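Robot demonstration

Robot demonstration is the practice of showing a robot a task by hand or by remote control – the recorded motions are later used for training.

Kinesthetic teaching

The operator holds the arm and guides it through the task.

Teleoperation

The operator moves the arm from a distance. In simulation, both the arm and the tabletop are rendered.

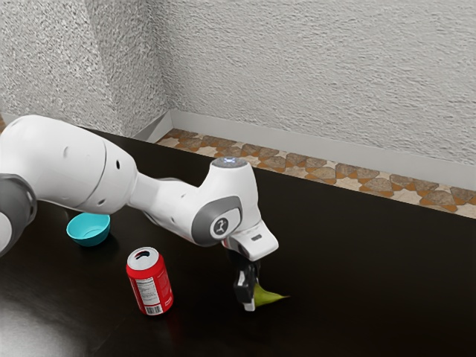 Recording

The Hotstead set, built by Forough Akbari and In-ho Sung, holds 2000 demonstrations of 49 tasks. A small object is held in the gripper

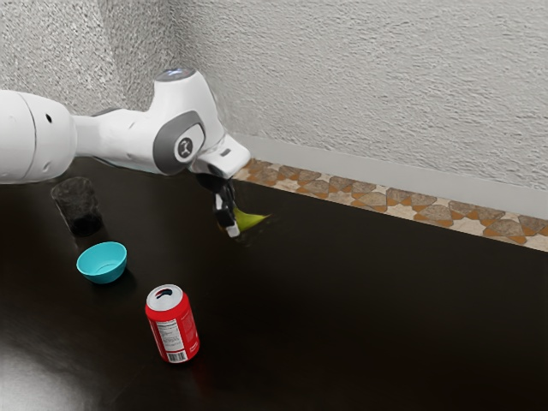

while joint positions are logged. Two operators repeat each task.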